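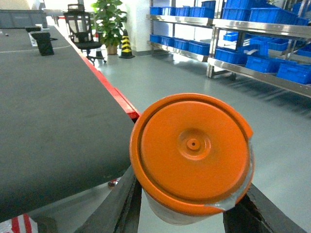 A lidded canister beside one of the work tables at the Harnusley store, Cleston.

The Tatitstead Food Partnership has completed the first stage of its new storeroom at Harnusley, on the northern side of Cleston. The room will serve 17 member kitchens across the district and opens to them on Monday.

Members have until now collected dry goods from three separate addresses, with differing opening times and no common stock record. The Partnership agreed in February to bring the supply under one roof and took a lease on the ground floor of the former Mok seed warehouse, a building dating from 1879.

Stainless steel shelving has been installed, with rollers on which crates may be moved forward as stock is taken. Blue plastic crates have been adopted throughout. Goods that are sold by weight will be kept in open crates on the lower tier, while powders and fine grains are to be held in lidded canisters. Kitchens are asked to return canisters with the original lid fitted.
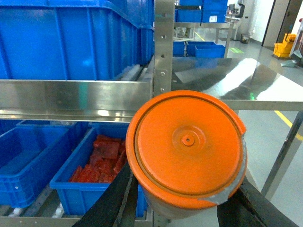

*Photograph: Tatitstead Food Partnership*

The Partnership has also revised its rules on rotation. New deliveries will be loaded from the rear of each lane and older stock drawn from the front. A lane must be cleared fully before a different product is placed in it, and lanes awaiting a delivery are to be left free of crates. The previous practice of stacking surplus boxes wherever space allowed will cease.

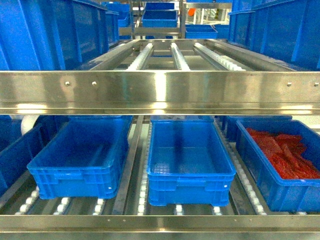

Similar arrangements will apply to chilled goods when the second stage is finished. That work includes a cold room and a covered loading bay facing Cleston Road, and a separate notice will be issued to members before it begins.

The present catalogue lists 41 products. Kitchens wishing to propose additions should write to the Partnership's Tatitstead office, stating the quantity required each month and the preferred size of pack. Orders for the opening week will be accepted by email until noon on the last working day before collection.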